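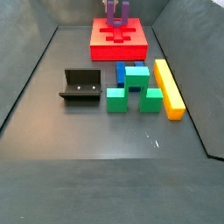

The repair shop at Joubert has been fixing cameras and lenses in the same two rooms for years, and the woman who runs it has firm views on what people should pay for them. She mostly works on used compact cameras now. "The phones took the cheap end of the market," she says. "What's left is people who want a real zoom, or a viewfinder, or buttons they can find in the dark."

Her bench log for last year lists 1532 compacts. The most common complaint was a lens that would not extend or retract, usually on a camera that had been to the beach. "Sand," she says. "One grain will do it. People hear it grinding and turn the camera on five more times to see if it clears up."

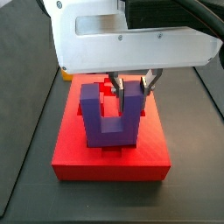
She tells buyers to spend a few minutes with a used camera before paying. Run the zoom all the way out and back. Point it at a blank wall, stop the lens down as far as it goes, take a picture and look at it on a computer. Dust on the sensor shows up as soft gray spots. On a camera with a fixed lens, cleaning it means taking most of the body apart, and she charges accordingly.

Batteries are the other thing. Joubert stocks replacements from Varotard and has stopped selling the cheapest ones. "They fit, they charge, and then they swell up," she says. "Now you've got a battery you can't get out — and I have to open the camera to push it from behind."
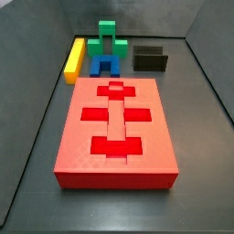

Asked whether megapixels matter, she shrugs. Most of her customers never print anything bigger than a sheet of letter paper. She would take an older model with a larger sensor and a brighter lens over a newer one with a longer spec sheet. Her own camera is a Ronano compact she bought used in May, with a scratch across the screen.

"The scratch got me a good price," she says. "It doesn't show up in the pictures."

She doesn't think every camera is worth saving. If the repair comes to more than half of what a working copy sells for, she tells the owner so and hands it back. Some pay anyway, mostly for a camera that belonged to a parent. She keeps those tickets in a separate drawer and does them on slow afternoons.

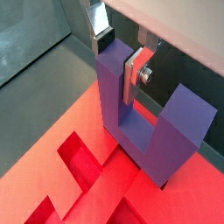

The purple U-shaped block, held upright just above the red board.

The shop takes mail-in work too. The wait is 3 weeks at the moment, longer if a part has to be ordered.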